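Progress report to the Trondetti fund
Project: Jokberg, table and kitchen tasks for two-arm robots
Prepared by: Retno Nugroho, Curnent
Reviewed by: Rohani Liem
Date: August 12, 2024

1. Purpose of this report

This report informs the fund about the state of the example collection in the Jokberg project. It covers the work since our last report and the plan until the end of October. The financial table is sent separately by our office, as agreed.

2. Short status

The target for this phase is 1000 accepted examples of table setting, recorded in lived-in homes. The recording is on schedule. The checking of recordings is behind schedule, and we explain the reason in section 4. We do not ask for a change of the budget.

3. Work done

In this phase the operators guide the two arms by hand controls, and the system saves the camera views together with the positions of the joints. One example is one complete task, from the start position until both arms are back at rest. An example is accepted only when a second person has watched it in full and has agreed with the written task label.

The task family is table setting for one person. It uses a plate, a bowl, a spoon and a fork. We selected these objects because they are found in almost every house in our area, and also because metal dishes are difficult for the model. They are shiny and they reflect the table and the lamps. In the first training round, made with the data from the Nasution laboratory only, the model often closed the gripper beside the handle of the fork. In the laboratory all tables were of one plain color, and we believe this was a part of the problem. For this reason the home recordings give preference to tables with a pattern on the surface.

Each operator now works in blocks of 20 examples and then takes a pause. Before, the blocks were longer, and Rohani Liem noticed that the last examples in a block had more hurried movements. With the shorter blocks the movements are more even. The objects are put in a new arrangement before every example, following a printed list, so that the model does not learn one fixed place for each thing.

We do not remove the personal items of the family from the shelves and cabinets in the background. The families have signed the consent form in their own language, and they can ask us to delete a recording at any time. Two families have asked for this, and it was done on the same day.

4. Difficulties

The first difficulty is the checking. We planned one checker for each team, but one of our checkers left the project and the training of the new colleague took four weeks. In this time the recordings continued and a queue was formed. The queue is now becoming shorter, but slowly.

The second difficulty is the labels. Some operators wrote "put fork" and others wrote "place the fork on the right side of the plate". We have prepared a fixed list of sentences, and the old labels are being corrected by hand.

The third difficulty is smaller. The camera cables on the arms must have enough free length, or they pull on the connector when the wrist turns. A check of the cables is now on the morning list.

5. From the home recordings

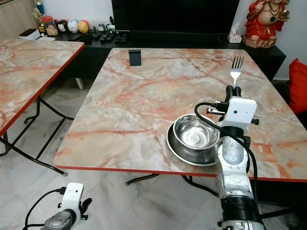
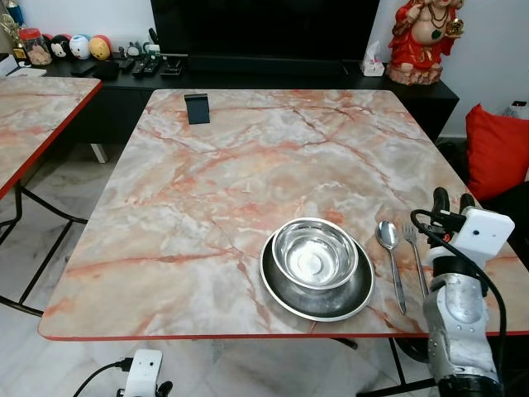 Table setting with metal dishes on a marble-patterned table. In the first picture a gripper holds the fork upright; in the second the spoon and fork lie to the right of the plate and bowl.

6. Plan until the end of October

We will finish the checking of the queue, complete the correction of the labels and start the second training round. The results will be compared with the first round on the same test tables. We kindly ask the fund to confirm the date of the review meeting, so that we can reserve the robot for a demonstration.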